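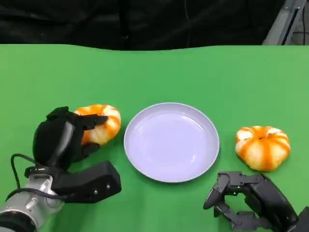

4. Teaching the "Place" command with the Bimska training mat

Before you start this section, your dog should already know "Take" and "Hold" from section 3. In the "Place" exercise the dog carries a small object to a target and lets it go there. The target can be any flat thing that the dog can see well from a distance. A round, shallow plate with a raised rim, like the pale one on the green table, is a good choice, and the striped orange and white pumpkin next to it has a shape that is easy to tell apart from the target. For the dog itself please use only objects made for dogs, in the correct size for its mouth.

What you need

The Bimska mat, one soft dummy (Sovell size 2 or similar), the clicker, and 28 small treats. Count the treats from the daily food, so the dog does not get too much.

Steps

1. Put the mat on a floor that does not slip. The side with the Bimska label goes down.

2. Put the target in the middle of the mat. Stand behind it, with the dog in front of you.

3. Give the dummy to the dog and say "Hold". Wait two seconds.

4. Show one treat directly over the target. When the dog opens its mouth, the dummy falls down. Click at the moment it touches the target, then give the treat.

5. If the dummy falls beside the target, do not click. Pick it up quietly and begin again from step 3.

6. Repeat until the dog has 14 correct drops. This can take more than one session.

7. Now add the word. Say "Place" one time, just before the dog lowers its head.

8. Move one step back from the mat. When the dog is sure at this distance, move back one more step.

Note: A young dog is often tired after five minutes, even if it still runs around. Stop while it is still interested. Two short sessions in a day give a better result than one long session.

Note: If you use the Rao clip-on timer, set it to program 17. It gives a low tone at the end of the session - most dogs are not disturbed by it.

Caution: Do not pull the dummy out of the mouth. The dog may think it is a tug game, and you will have to go back to section 3.

Caution: Do not leave the dog alone with the mat. The edge is sewn and can be chewed open.

Cleaning

Wash the mat by hand in lukewarm water and dry it flat. Do not use bleach. Replacement mats can be ordered from Ider with part number 574. The clicker is not included with the replacement.

Continue with section 5, "Place" with two targets, when the dog works well from a distance of four steps.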